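Play kitchen runs, gallery page
Posted 2/13/18 by Tyra Lie

Quick dump from the toy kitchen setup. Writeup is with Muthu Poojary, still waiting on his plots. Short version of the question: does a policy trained on one camera angle hold up when you give it a second one it never saw? Sort of. Same arm, same toys, same counter, two ways of training.

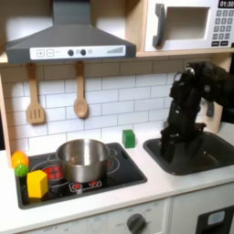 Baseline first. Trained on 71 demos, all Harvey's, all from January. Sink tasks came out best, 14 of 18 good. Cube tasks were worse and we don't totally know why. Zachary Morin thinks the demos are too alike, he's probaly right. Redoing those with three people driving instead of one.

Reset rule for everybody: toys go back by the taped photo on the cabinet, arm goes home, then log it. If you skip the log the run doesnt count. Sorry.

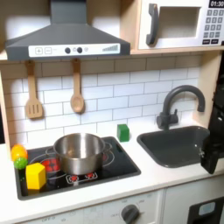 Second batch, the one with shifted views mixed in during training. We call it Heltetti, long story. Cube tasks went up to 17 of 18 on the old angle. New angle is lower, numbers in the writeup. Most misses are depth, fingers close too early. Francine Fortin wants to try the wrist view alone before we add anything else. Fine by me, next week.

Also tried smaller crops, so the policy gets less background to lean on. Helped a little with the cube. Did nothing for the pot.

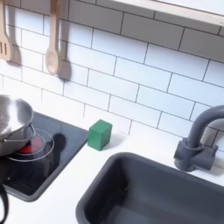 Green cube on the counter between cooktop and sink.

More when the plots are in. Raw logs are on the Linitz share, ask Harvey for acess.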